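Hosteck Tabletop and Block Set: Data Card

Version dated 21 October 2019
Maintained by Hye-jin Shim, Bedetti Surface Study

Summary

The Hosteck set records one wooden tabletop and the small wooden blocks placed on it or held near it. It was assembled for people who study how finished wood looks under ordinary indoor lighting: grain, knots, seams, edge profile and the reflections that a glossy coat produces. The set contains 65 short recordings, together with still pictures taken from them and written notes on the surface.

The set is organized in 17 folders. Each folder covers one arrangement of the work area. The numbering follows the order in which the arrangements were entered in the log, and gaps in the file names inside a folder are intentional. Files withdrawn during review were not renumbered.

The tabletop

The tabletop is reddish brown with strong dark grain. It has a rounded front edge and a high-gloss clear finish. It was acquired secondhand through the Gundik store, and no record of the species came with it. Users are asked not to assign a species name in derived labels. Two reviewers disagreed on the question, and the field was closed as "unknown."

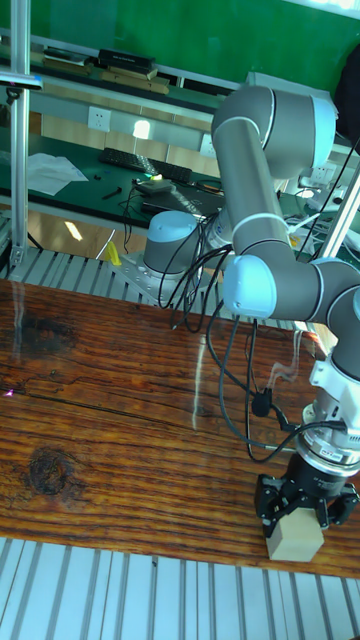

Tabletop with dark knot and horizontal crack at left; small light-colored block held just above the surface.

The crack and the knots serve as the main points of reference in the notes. Annotators were instructed to locate every observation by the nearest knot, the crack or the rounded edge, and to avoid the words "top" and "bottom," which depend on the viewpoint. Directions along the board are given as "with the grain" or "across the grain."

Surface labels

The label list has four headings, each with its own text file:

grain - dark or light lines following the length of the board
knot - any oval or rounded dark mark that interrupts the grain
seam - a long, narrow line, whether an open crack or a feature of the figure
glare - any bright reflection that hides the wood beneath it

Stains were at first entered under "knot." From release 2 onward they are listed in a free-text column, and the older entries were corrected where the annotator was certain. Where there was doubt, the mark was left under "knot" with a question mark. Users who need a clean separation should drop the questioned rows.
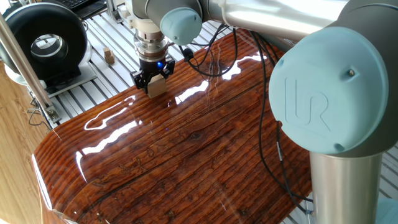

The finish is thick enough that the edge of the board reads as a continuous curve, and the grain can be followed over it. Edge labels therefore stop where the grain lines can no longer be told apart. This point was set by eye and differs slightly between annotators. The file edges_notes.txt gives the rule as it was worded in April, along with the two later amendments.

The blocks

The blocks are small, pale pieces of wood kept in a covered tray when not in use. Their color is recorded as "light," "tan" or "light brown" according to how each appears in the recording concerned, and the same block may carry different color entries in different folders. These entries describe appearance and should not be used to identify individual pieces.

Shape is recorded separately. The permitted entries are "flat-faced," "angled" and "not clear." A block with both flat faces and an angled outline receives both of the first two entries. Contact with the tabletop is recorded as "yes," "no" or "close." The last value is used whenever a gap cannot be confirmed from the available view, and it is by far the most common.

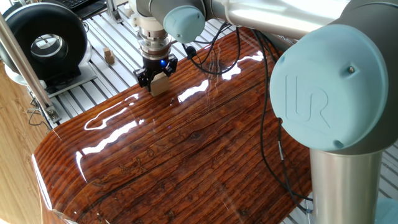

No block was sanded, painted or marked for the purposes of the set. Twenty-four recordings were checked a second time for the contact entry after an early reviewer reported that reflections in the finish had been mistaken for the lower face of the block. Nearly all of the changes were from "yes" to "close."

Care of the surface

The tabletop was wiped with a dry cloth before each session. Polish and spray cleaners were not permitted, as they alter the glare from one session to the next. Small marks left in the finish were noted in the log and allowed to remain. Anyone repeating the work with another board is advised to make a full drawing of its knots before starting - the Shim template, supplied in the folder named forms, is suitable for this. 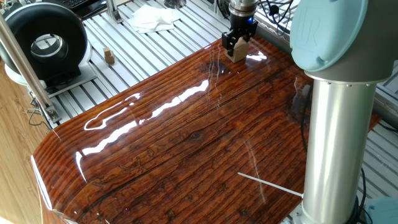 Glare areas were outlined by hand. Broken streaks are treated as one area if the gaps between them are narrower than the streak itself, and as separate areas otherwise. Thin looping outlines near the curved edge are labeled as glare even where the wood inside the loop remains visible.

Known limitations

The set covers a single board. It offers no basis for general statements about wood finishes, and results should be reported accordingly. Lighting levels were not measured. The underside of the tabletop was never recorded, and its thickness is not given in the notes.

Terms of use

The set may be copied for study and teaching. Published work should name the Hosteck set and the release used. Corrections to the label files should be addressed to Hye-jin Shim and should state the folder number, the file name and the nearest knot.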